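Print this ticket | E-mail this ticket

Ticket 1726 - Staff kitchen, breakfast routine stops at the counter
Site: Nulavier, first-floor kitchen
Raised by: Yung-ching Poon
Status: open, waiting on Jumano

The morning routine has halted again at 7.40, at the toast step. Message on the panel was "surface not recognised". I cleared it and restarted, and it got as far as the coffee before giving the same message.

I must say I'm still delighted with the thing! Since August our early crew sit down to eat together. Before that, one of us was always stuck in here making breakfast for 11 people. Two of them have asked to learn how the routines are put together, and they're getting good at it - so please copy them in on any fix. 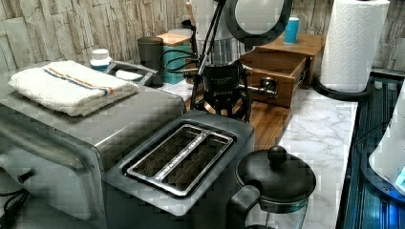 Counter by the toaster and French press. Towel on top of the oven, drawer open.

Tried so far: restart, then the 700 mm reach setting that Lévesque suggested on the phone. No change with either. Next I'd like to move the towel, shut the drawer and run the toast step alone.

Reply from Jumano support: Please do, and tell us which change you made first. Shiny tops can confuse the surface check, so try it with the overhead lights off as well. Could you also send the Hinutero log?

Y. Poon: Log sent. Will test after the early shift, with both learners at the panel. They can't wait!

2 comments | 0 shares
Last updated: 14.10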